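14 July 2023 - hand comparison, drawer task

Skorko five-finger hand against the Nedelcu hand, same arm, same controller build. Task is pick from the open nightstand drawer and place on the side table. Head camera only. Wrist camera stays off until Mohsin finishes the calibration.

Controller loop at 500 Hz. Grip current limit set to 351 mA on both hands so the numbers can be compared. 20 trials per hand, drawer opened manually before each one.

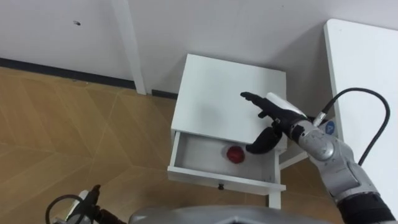
Right hand over the drawer, fingers to the right of the apple.

Approach from the right is tight. With the index and middle fingers extended they sit over the nightstand top while the curled fingers have to go down past its front edge. Pieter wants the wrist pitched further before descent. I would sooner pull the pre-grasp pose 5 cm toward the robot and leave the pitch alone. Will try both.

Cable loop at the right wrist needs a clip. It swings wide whenever the forearm rolls. 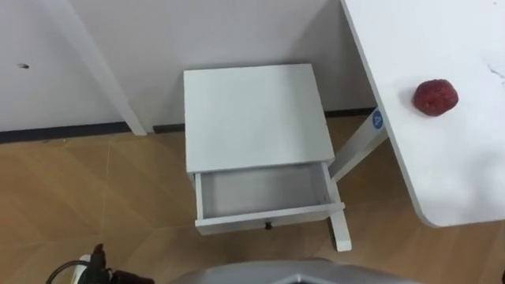

Drawer floor is white on white, so depth gets noisy near the side walls. The planner padded the right wall on several Skorko runs and refused the descent. Berhanu has a filter from the January work at Edelville that may help. Ask him for the branch name.

Nedelcu runs not started. Adapter plate is at Zirent for re-drilling.

To do: log finger currents per joint, fix timestamp offset on the head camera.

Comments (2)

Elmarie Dlamini: Is the current limit per finger or for the whole hand? The Nedelcu driver only takes a total.

Dennis Ellwood: Per finger on the Skorko. Check the units before you copy the config over.

Recent entries
Wrist camera calibration, second attempt
Adapter plate drawing, rev B
Skorko thumb joint backlash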